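3.2 Materials and Piece Geometry

The sorting sets used in the Vallejo sessions were chosen for the range of outlines they offer. Earlier work with the Skanik board (Usmani and Lodhi) used only convex shapes with a single opening per piece, and most errors there were errors of rotation. We wanted pieces that could also be misjudged by part count, where a child or adult must register that one object fills more than one opening, or that an opening is interrupted along one side.

Each set consists of a slab with recessed openings and a matching group of loose pieces. Trials were capped at 90 seconds, and a total of 782 placements were coded from video by two raters. Disagreements were settled by a third rater at Drarstead who had not attended the sessions. Placements in which the piece was dropped before reaching the slab were coded separately and are treated in Section 4. 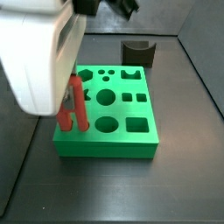 Figure 7. Two-legged red piece held upright at the green slab.

Multi-part pieces raise a scoring problem that single-outline pieces do not. A piece may be correctly oriented along its long axis and still be offset sideways, so that one part meets an opening and the other meets the flat top. The red arch in Figure 7 has two cylindrical legs separated by a narrow gap, and its alignment was scored leg by leg. The three small circles grouped in a triangle on the same slab were likewise coded as one target, following the Fadwood convention.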